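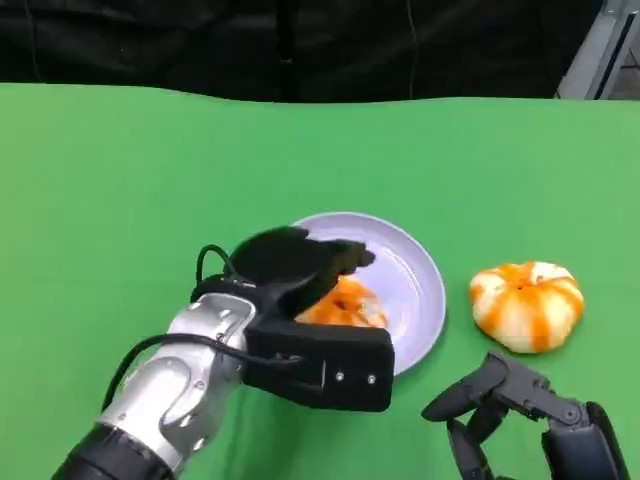 Page last changed: 20th April

Project report: How shoppers in Atham understand online phone discounts
Mimoza Stoyanova, Business Studies, second year

For my project I wanted to know if people who buy a mobile phone during an online sale understand what the discount means. I chose this subject after the January sales, when my cousin bought a Trestier phone with a voucher and later found that the voucher could not be used together with the free case which was shown on the same page. She was not angry, but she said she would have waited if she had understood it.

I looked at two online shops. The first one belongs to Dimitriou, which has also a small shop near the bus station in Atham. The second one is Prarnley, which sells only on the internet. Both of them had the same Trestier model in their sale. I saved the offer pages every evening, so that I could compare the price and the conditions later.

The price at Dimitriou was 10 per cent lower than the normal price during the whole sale. At Prarnley the discount was 15 per cent, but only for customers who made an account and ordered before midday. For all other customers it was 5 per cent. This rule was written in grey letters under the button for payment, and on my own phone I had to scroll quite far to find it.
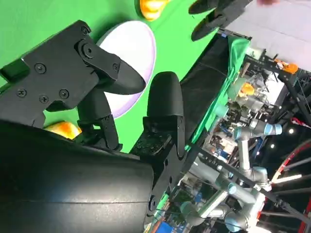

After this I spoke with shoppers outside the library and in the college canteen. I showed them printed copies of both pages and asked which offer they would take. Most people pointed at Prarnley immediately, because the bigger number was at the top. When I asked them to read the page again slowly, several changed their answer. One man told me that he never makes accounts in shops, so for him the bigger discount did not exist.

I had a difficulty with my questions. In the first version I asked "Is this discount fair?", and people did not know if I meant the price or the rules. My teacher advised me to divide it into two questions. The answers from the first version are not included in my results, and for this reason my group of shoppers is smaller than I planned.

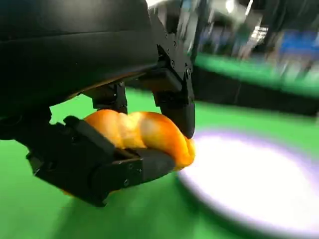 Results and discussion

The shoppers I spoke with looked mainly at the percentage and the picture of the phone. Few of them looked for the delivery cost. At Dimitriou delivery was free if the phone was collected in the shop, and two of the older shoppers said this was more important for them than the price. They liked to know where they could bring the phone back.

I also noticed that the word "bundle" was not clear. Some people thought that the earphones in the bundle were a present, others thought they could refuse them and pay less. The Prarnley page did not explain this. I wrote to their customer service and received a polite answer after roughly a week, which said that the bundle could not be divided.

My work has limits. I studied only one phone model and one sale, and I spoke with people in the daytime, when many workers are not in the town centre. If I continue next year, I would like to include evening shoppers and also compare the offers for tablets.

The list of questions and the printed pages are in the appendix, which can be borrowed from the department office.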